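The grip Siebe Cuypers had built weighed 230 grams without the cable, and he said so to everyone who came into the shared workshop at Zimstead. Lenuța Tănase had heard it 7 times by June.

"It's the cable that does the harm," she said. "It pulls to the left."

"It doesn't pull. It leans."

She held out her hand for it. They had been at this since the spring, the two of them, teaching Naner to clear a table. Naner was an arm with 2 fingers and a bad shoulder joint, bolted to a bench in the back room. It could not be told how to pick up a bottle. It had to be shown, over and over, by a person holding the same kind of fingers with a lens behind them. The count stood at 2369 tries. Siebe kept it in pencil, in an old Bratu parts catalog.

The back room had gray walls and one window, and Naner had learned them too well. Put a bottle anywhere else and it reached for where the bench used to be. So they had moved the work out to the room with the red chairs, where the light was different and people left things lying around.

"Same as before," Siebe said. "Slow in, slow out."

"You always say slow."

"You always go fast."

She went slow. The cable leaned. In the evening they sat down with the laptop between them and went through the day's views, and Siebe stopped at two of them and left them up while he ate.

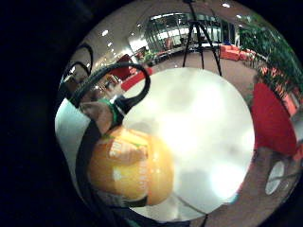
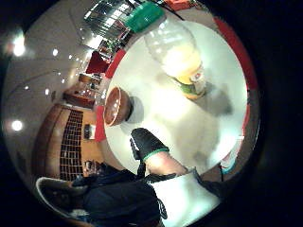
Two views from the room with the red chairs. The bottle with the green cap is in the second.

"Too close," Lenuța said of the first one. "It's all white in the middle."

"Keep it," Siebe said. He turned to a clean page in the catalog and wrote the number at the top – 2369 – and went to look for the pencil sharpener.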